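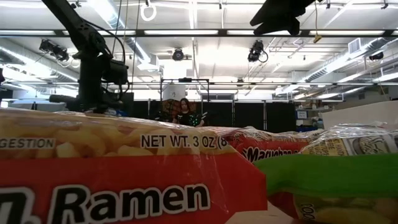
Packers wanted - Thursday evenings, Trasdale food share

We need 2 more people on the dry goods table. Ramen, snacks, anything in a bag or packet. You sort it, bin it, pass it on. No experience needed, we show you on the night.

Last month we sent out 209 boxes from the Testimano Street room and it was tight. More hands please!!

What you'd be doing

Checking dates. Keeping noodles with noodles - flavors can mix, brands can mix, torn packets come out. Filling the white bins so labels can be read from the top if posible. Handles stay clear, someone has to lift them.

Bags go in standing up or slanted, whatever fits. Dont crush the noodles.

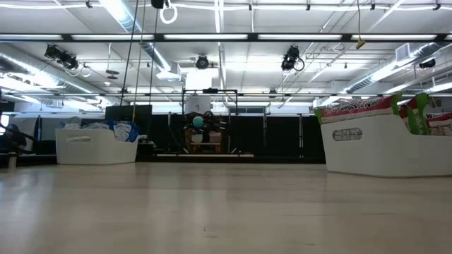
Hours and pay

2 hours, 6 to 8 pm. Pays $140 a month, paid by Riis at month end. Unpaid helpers welcome too, just say which when you write.

You should be

16 or over, OK on your feet, OK lifting a full bin with another person. Closed shoes.

How to apply

Message us through the Feltik board, subject line "packing". Name, phone, which Thursdays you can't do. Short is fine - we read them between shifts.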